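**Re: [sim-manip] does room randomization help or just slow you down?**

Tuesday, after lunch

> We tried random rooms with Gotel and our grasp success dropped. Are you folks at Ostow really seeing a gain, and is it from the rooms or from the head camera angle?

Bit of both, I think! We trained two policies on the same mushroom pickup task, one in a single plain room and one across 77 generated rooms (loud doors, odd wall textures, marble, you name it), then tested both in 30 rooms neither had seen. The plain one got 4. The mixed one got 16, so I'm sold, even if that's still barely over half. The head view really does tilt this much:
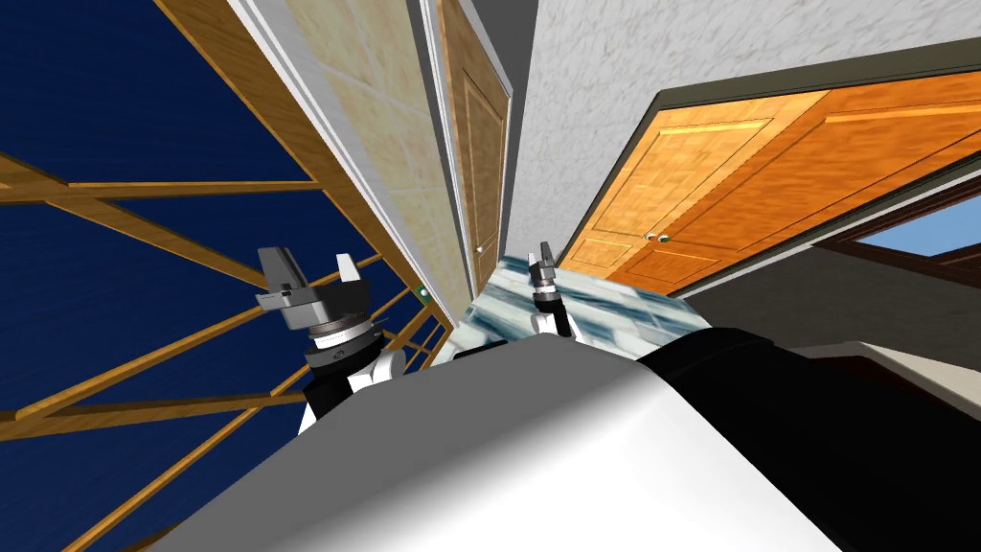
## Head view

We jitter the tilt too, and I was sure that would wreck everything. It didn't, though the far arm is small from up there and the policy gets sloppy with it. I'd love to hear if Virk users see the same.
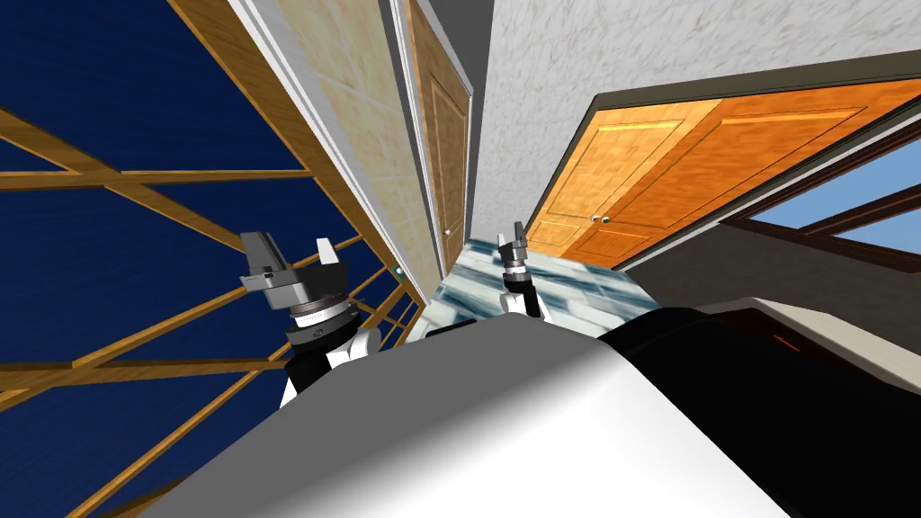

*Head view: left gripper up close, right one over by the marble.*

## Wrist view

Most of the misses come in the last bit of the approach, so I've been staring at wrist views all week (my eyes hurt). Mushroom between the fingers, not gripped yet:

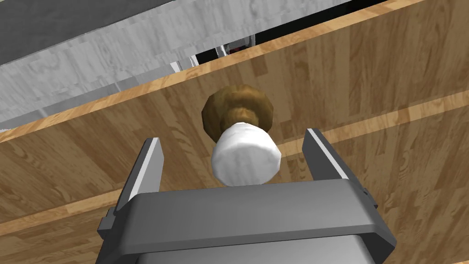

## Still to do

- Rerun with the wrist view turned off
- Port the rooms to Gallham, hopefully in June

Happy to share configs if you want them, just reply on list.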